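Workbench and Small Equipment: Care, Storage and Use
Evonstead Household Services, Workshop Guidance

This page sets out the recommended practice for residents who keep a bench for light repair work, home networking or general assembly. It applies equally to shared benches and to those kept in a spare room or garage. The guidance was prepared by Giuliana Flores and was last revised in August.

Clearing the surface

A bench should be cleared before a new job is started. Tools from the previous job are to be returned to their case or drawer, and loose fasteners placed in a lidded tin. Hard surfaces should be wiped with a damp cloth and then dried. Metal filings are best lifted with a strip of tape, as a cloth will drag them and may scratch a polished top.

Stone and stone-patterned tops mark more easily than many owners expect. Wrenches and other steel hand tools should be set down flat and never dropped. Where heavy equipment is to be worked on, a plain board should be laid down first. The board spreads the weight and can be turned or moved together with whatever stands on it.

Raising equipment for access

Rack-mount network equipment is awkward to handle on a flat surface. The mounting ears catch on cloth and on the edge of the bench, and the ports along the front sit too low to be reached comfortably. A stand fixed to a board brings the front panel up to a convenient height. The following points should be observed:

Disconnect the power lead before lifting the device.
Check that the stand is firmly fixed to its board.
Face the ports toward the person doing the work.
Keep the vents clear on all sides.
Label each cable at both ends before it is removed. Masking tape and a soft pencil are sufficient.

Dust in unused ports may be removed with a hand blower. Household vacuum cleaners should not be used near open connectors. Residents who hold the Nulix service sheet will find the cable labeling scheme on page 2.

Carrying cases

A hard-shell case is suitable for tools that travel between rooms or are lent out. Both the lid and the latches should be checked before the case is lifted by its handle. Foam inserts that have become oily should be washed in lukewarm water with a little dish soap and left to dry overnight, with the case open.

Cases should be stored closed, on a low shelf. A case left on the bench takes up working space and tends to collect small items on its lid, which are then lost when it is opened. Silica gel packets may be placed inside and should be replaced every 3 months. 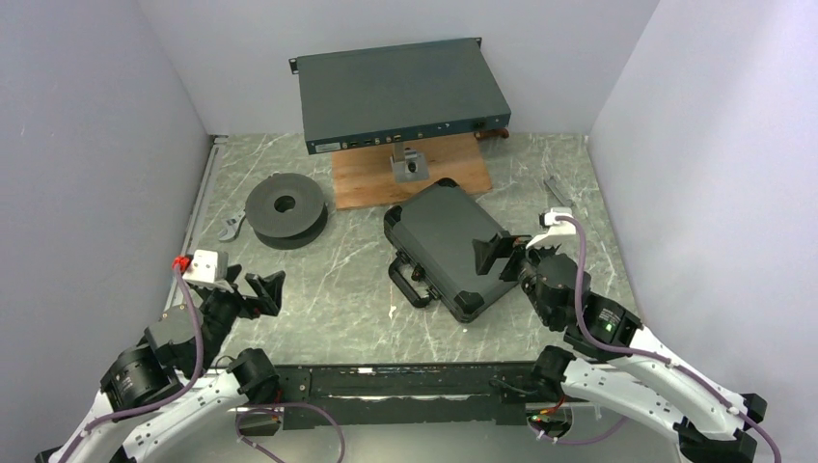

Should wrenches be kept in the case or on the bench?
Wrenches in daily use may be kept on a wall rack within reach of the bench. All others belong in the case, arranged by size, with the smallest nearest the handle.

Spools and long tools

Spools should be laid flat so that they cannot roll, and the free end of the material secured with a clip. Long metal tools should be placed toward the back or side of the bench, with no part extending past the edge. Wooden handles benefit from a thin coat of linseed oil twice a year. Oily rags must be spread flat outdoors to dry before disposal.

Replacement case latches are listed in the Justari parts catalog under item 1371. Questions about shared benches should be addressed to Tobiloba Bashir at the Evonstead service desk, which opens at 9 a.m.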